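Moving the Workshop, One Box at a Time

Jocelyn Bautista had told me to come by at four and to wear shoes I didn't care about. She was right about the shoes. Brevico, the small repair and parts shop she has run for most of her working life, is in the middle of settling into a new office on the ground floor of the old Ibarra building, and settling in, as she likes to say, is a polite word for stepping over things.

"You should have seen the last place," she told me, waving me in and clearing a chair by moving a coat from it to another chair. "We were up a flight of stairs with one window and a radiator that sang all winter. I loved it, I really did, but my knees had opinions." She laughed and went off to find us some coffee, and then came back without any, having remembered that the mugs were still wrapped in newspaper (she thought) or possibly in somebody's sweater.

The move started in May, and it was supposed to take a long weekend. Jocelyn had a list, which she still carries folded in her back pocket, with 74 lines on it in very small handwriting. When I visited on a Thursday afternoon she had crossed off a good many of them, but she admitted that a few new ones had been added at the bottom and that one of the lines just said "shelf?" with no further explanation.

"I wrote that at midnight," she said. "I'm sure it was a wonderful idea."

The first thing she insisted on was the desks. At the old shop, everybody worked at long folding tables, and if one person leaned on the end, the person at the other end lost a screw. She wanted proper desks this time, the heavy kind with a panel across the front, and she bought hers secondhand from an insurance office that was closing across town.

"People told me they were ugly," she said, patting the nearest one the way you might pat a horse. "Well, they're sturdy, and you can put something heavy on them and it stays where you put it. And I like a light top. You drop something small on a dark desk and you may as well go home."

I asked her how she decides what gets unpacked first, and she thought about it for quite a while, long enough that I wondered whether she'd heard me.

"Whatever you'd be embarrassed to ask for," she said finally. "If a customer walks in and you have to say, hold on, I can't find my keyboard, that's bad. So the keyboards come out. The framed pictures can wait. My mother's clock can wait, although she calls to ask about it."

Cables are another story, and she could have talked about them until dinner. Her rule is that they travel in bundles and get laid out where they'll be used, even if it takes days before anyone plugs them in. "I don't tidy a cable until I know where it lives," she said. "I used to run them all neatly the first day, every tie in place, and then we'd move the desk two feet and I'd be on the floor with the scissors. Now I let them hang a little. It bothers visitors more than it bothers me."

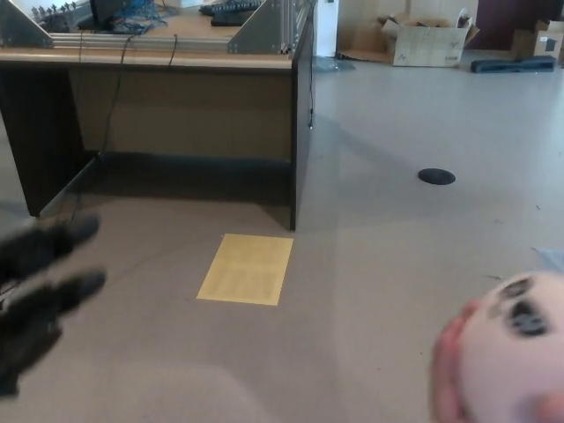
Boxes, paper and what gets kept

Jocelyn has firm feelings about cardboard. The good boxes from Skirnitz, the moving supply place she has used twice now, stay open until she's certain she won't be sending something back, and the foam gets saved as well, every piece of it. Her husband believes she has a problem. She believes she has saved over 58 dollars in packing materials, and she offered to show me the receipts, if she could find the folder they were in.

"Foam is expensive when you need it and garbage when you don't," she said. "The trick is remembering you'll need it."

The carpet came with the lease. She had hoped for hard floors, which are easier to sweep, but she has come around to it, mostly for the sake of her feet at the end of the day. She does like the outlets in the floor, and told me so twice. In the old place the only sockets were along one wall, and all the furniture had to line up against it like kids at a school dance.

We talked until it was nearly dark, about her first customer (a man with a broken label printer, who still sends a card every year) and about Tekideo, the supplier that once shipped her 27 left-hand hinges and no right ones. She kept the hinges. They made the move too, she said, and she's fairly sure they're in the box marked "kitchen."

Before I left, she took the list out of her pocket, found a pencil behind the printer, and crossed off a line. I asked her which one it was.

"Interview," she said, and went to look for the mugs.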